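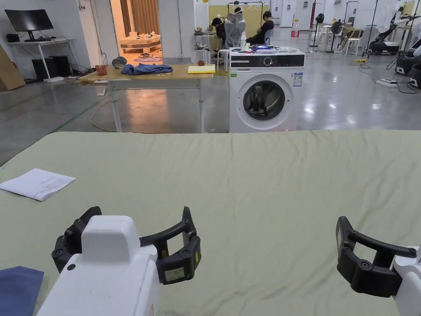 Notebook, October – what to buy next for the laundry station

Quote number three came in from Gatix this morning, and it's the first I could read without a calculator and a lie-down. 2345 for a pair of grippers, finger pads extra (of course they are!). Kelo want more than that but throw in the spares. I'm leaning Gatix for now, but I'd like the Viko people to answer their emails before I commit.
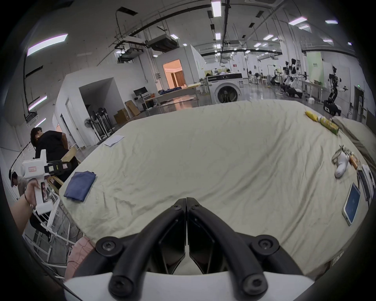 My own worry is the running costs, which we never put in the budget properly last time. Pads wear, cables get trodden on, screws wander off. I've put down a line for cable covers, and looking at the tangle on the floor by the white rack I think I should double it. Floor clips too, the stick-down sort. Both cheap, so I'll get them out of petty cash and skip the form.

Spare finger pads: 80 for the year. That sounds mad, but they come in boxes and the price drops a lot at that size.

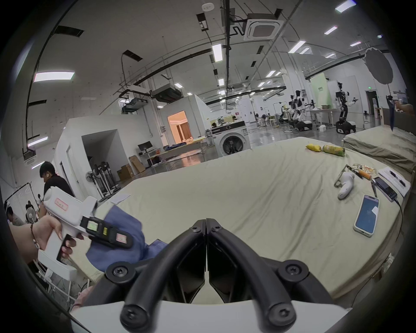 Next thing is the props list, and I'd been putting that off. We can't keep raiding the kitchen and people's bags for small objects, so I want a proper box with its own money behind it. Snack bag, chip can, tongs, pens, a phone or two – the sort of stuff that's on the bed now, only bought for the job and labelled. Old phones will do fine, they only have to be phone-shaped. More T-shirts as well, and please not all navy! Something striped would be nice, and a couple of towels.

Þorgeirsson do a second-hand list every few months and I've asked to be put on it. If a decent folding table turns up there I'd rather have that than a new one, and the saving could go on batteries.

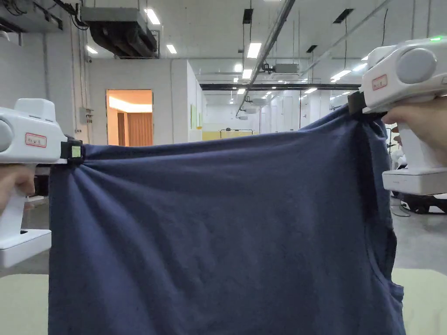
So, the order as it stands: 2 pairs of grippers, 6 spare batteries, the pads, the props box. Delivery is the bit I can't pin down. Gatix say "soon", Kelo give a proper date but charge for it. If anyone has bought from either lately, scribble it in the margin before I send the form off.

Still to do: chase Viko, measure the shelf for the chargers, find last year's pad invoice.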